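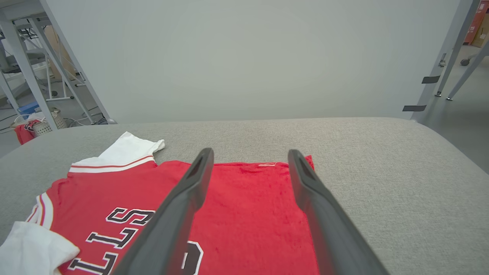
Uniform and Spirit Shirt Care: Frequently Asked Questions

Holthorpe Youth Athletics, Equipment Office
Reading time: 2 minutes

When are shirts issued and returned?
Shirts are issued at registration and must be returned by the second Friday in December. Returns are accepted at the Edville field house only.

How should a printed shirt be washed?
Turn the shirt inside out and wash it in cold water with similar colors. Red shirts with white sleeves should be washed separately the first 2 times. Do not use bleach or fabric softener.

May the shirt be put in the dryer?
No. Heat may crack the lettering and numerals. Hang the shirt or lay it flat, away from direct sunlight.

How should the shirt be folded for return?
Lay it face down on a flat surface and smooth it from the collar toward the hem. Bring each side to the center, sleeves included, and fold the hem up to the collar. A padded bench or sofa seat is acceptable if no table is available - pull the fabric straight before each fold.
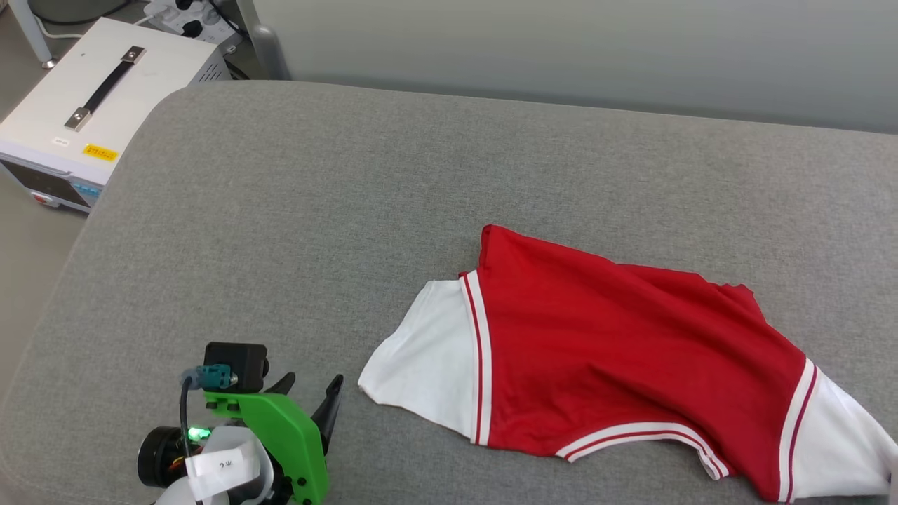

Striped trim at the sleeve seams tends to twist in the wash and should be pressed flat by hand first. Shirts returned unfolded will be accepted, but processing may take longer.

May I iron the shirt?
The sleeves may be ironed on a low setting. Do not iron over printing. If wrinkles remain in the body, iron from the inside with a cloth between the iron and the fabric.

What if the label is missing or unreadable?
Please do not write on the shirt. Attach a note with the participant's registration number, and the office will replace the label.

Is there a fee for a lost or damaged shirt?
A replacement fee of $21 applies. Normal wear, including light fading, is not considered damage.

Where may I send other questions?
Written questions may be left at the Equipment Office, 370 Trismont Avenue, Edville.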